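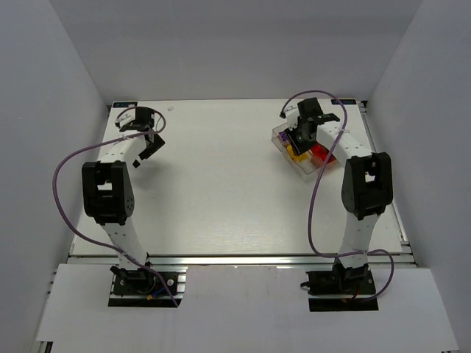 Ratih Lumbantobing writes that her grandson's building bricks came home from the Parkwood Toy Library one short last spring, and that she paid the fee without minding, but she would like to know why the count has to be exact when every box looks full either way. A few other families have asked the same thing at the desk, so the lending rules for bricks are changing.

Until now each brick set has gone out with a printed count on the lid. Staff counted it going out, the family counted it coming back, and staff counted it again before it went on the shelf. For a puzzle that makes sense, as a puzzle with a piece gone is not much use. A box of bricks with one or two gone is still a box of bricks.

From 8 November 2024 the large brick sets will be checked by weight. Each box has been weighed full, and the figure is on a sticker under the handle. If the box comes back close to that figure, it goes straight to cleaning. If it is well under, we will call and ask you to look under the couch. The missing-piece fee no longer applies to plain bricks. 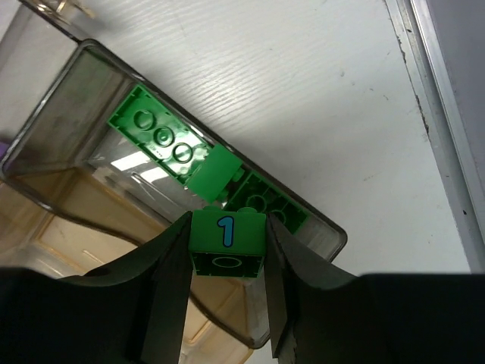 A green brick with the number 1 on its side.

Number bricks are still counted, along with wheels, doors and baseplates. A number set is borrowed mostly by families with a child learning to count, and it needs all of its numbers. The list is taped inside the lid. Please check it before you leave the building, as it saves an argument later.

Loan periods stay the same for everything except the Hartono train boxes, which now go out for 2 weeks. There is a waiting list for those and it has been long all fall.

Storage is the other change. The old cardboard boxes have gone to recycling. They held up badly in damp cars, and you could not tell what was in them without opening the lid. We looked at the Sirkby tubs the Clusurska branch uses, which are sturdy but too deep for our lower shelves. We settled on shallower ones and have put together roughly 80 so far. Dolls and dress-up clothes will stay in cloth bags.

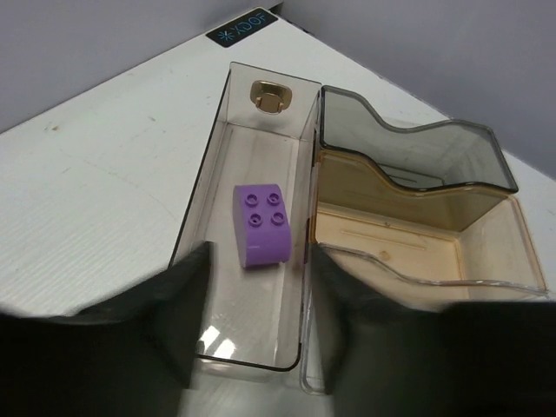
Cleaning bricks at home

You do not have to wash anything before you return it, but some of you like to, and the question comes up. Warm water with a little dish soap is fine for plain plastic bricks. Let them soak, rinse them in a colander and spread them on a towel overnight. Please don't use the dishwasher. We lost a good set that way in the summer – the bricks came out just bent enough that they would not hold together.

Anything with a battery, a sticker or a paper label should only be wiped. If a brick has been chewed, put it in the small bag marked "chewed" inside the box and we will decide whether to keep it.
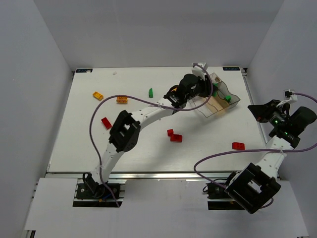 Toy building bricks scattered on a white board.

Donations of large bricks are welcome at the Parkwood desk during open hours. Mixed brands are fine if they fit together. We cannot take the very small kind at present, as we have no shelf for them away from the toddler area. Sets do not need to be complete, and a shopping bag is all the packing they need.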